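Folding mesh underthings with elastic edges - how should this be done for storage?
Posted in Laundry and Linens, Gollidville Community Help

Our household is in the process of sorting one room, including bedding, toys and small clothing. The blankets present no difficulty. The lightweight mesh pieces with elastic trim do. They are folded in half, placed in a drawer divider, and within a day they have opened again. I would be grateful for a method that holds, and for advice on whether such pieces may be machine washed at 40 degrees. There are about 40 items in total, and the drawer is shallow.

Leitão

The following procedure is recommended for mesh garments with a firm edge.

Hold the garment up by two opposite corners and draw it gently until the trim lies straight. Do not pull hard, as mesh that has been overstretched will not lie flat again. Lower it onto a clean, hard surface; a bare floor is acceptable if it has been swept. Fold both sides toward the middle, then bring the lower edge up to the waistband. Where the waistband is wide enough, tuck the folded end inside it. The elastic will then hold the bundle closed. Finished pieces should stand upright in the divider, with the folded edge facing up.

With regard to washing, the care label takes precedence. In the absence of a label, cold water and a mesh bag are the safer choice. Elastic trim should be kept out of the dryer.

Blankets should be put away last. A large pile on the floor takes up the space required for folding - a bed or a chair is a better place for it in the meantime.
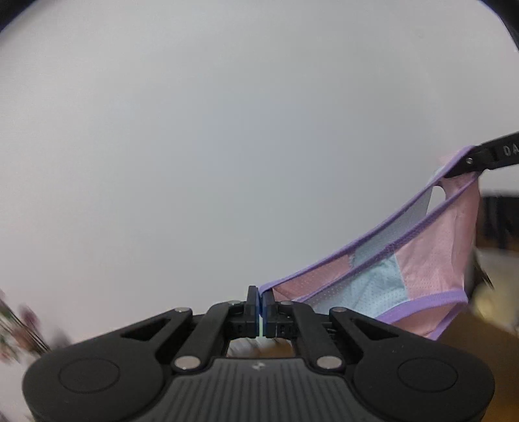
Pink and pale blue mesh with purple trim.
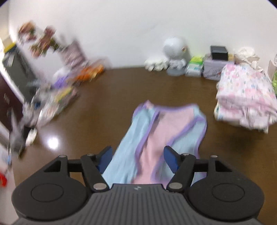 Jaxon Hiebert

I would add a caution regarding the waistband tuck. It is suitable for everyday pieces, but on older elastic it leaves the band slack after a few months. I folded mine in that manner until May and have since laid them flat in a shoebox, two deep, with satisfactory results.

Zarkia

Cold wash only. Mine lost their shape at 40.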